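Build thread for the hand-held grippers. Started in May, two units running now, posting notes in one place so I stop answering the same messages.
1/

Linkage is a plain four-bar on each side, mirrored. One trigger drives both fingers through a center pull rod. The tips angle in at the end of travel, so the pads meet before the arms do.
2/

Arms are printed, dark gray filament, three prints scrapped because I put the seam on the pivot bore. Rotate the part so the seam lands on the outer face. Slots in the outer arms save weight and give you somewhere to get a hex key in.
3/

Pivots are shoulder screws. Version one used ordinary M3 bolts with lock nuts and the play at the tip was awful. You tighten to remove slop, the joint binds, you back off, the slop returns. Pay for the shoulder screws.
4/

Pads: blue textured rubber sheet, cut with a knife and glued. Smooth silicone was fine on mugs and useless on cotton. It slid off a hem every time. Roughen the tip with 400 grit before gluing or the pad peels at the corner.
5/

Return spring is the part I'd change. Too stiff and your hand is done after 20 minutes. Danilo Quiambao suggested a softer spring with preload, and that is what's in both units now. Release is slower. I can live with it.
6/

Camera mount took longer than the gripper. Wide lens, fixed angle, both tips in view over the full stroke. If the tips leave the picture when open you lose the part of the motion you wanted.
7/

The mount also has to survive being put down. I had it on two screws, it shifted a hair each time the tool touched a table, and I recalibrated for a week before I noticed. Third screw, problem gone.
8/

Left and right are the same parts. Only the trigger side is swapped. Eduardo Mangubat wanted dedicated handles and drew a nice one, but I'd rather keep one set of spares in the drawer.
9/

Current job is cloth. Rigid objects were working well enough to be boring. Garments are where the linkage gets tested: thin edge, low grip force, and the pads have to close flat or they push the fabric away.
10/
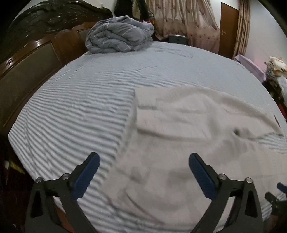

Full open width matters less than I assumed when I drew the arms. Most grabs on fabric happen with the fingers nearly shut. I could take some length off the outer links and lose nothing but reach I don't use.
11/

Approach angle matters more. Come in steep and the tips plant in the mattress and the linkage loads up sideways. Come in shallow and one pad slides under the edge. Shallow wins, at the cost of a sore wrist.
12/

Goal is 300 clean folding runs before I touch the design again. I have 58. A run with a dropped corner stays in the folder but doesn't count toward the total.
13/

Still open: pad wear, cable strain relief at the handle, and a trigger that doesn't creak. Abdelghani Tahiri is trying a nylon bushing on his copy. If it holds up I'll put it in the files -- otherwise it's grease.
14/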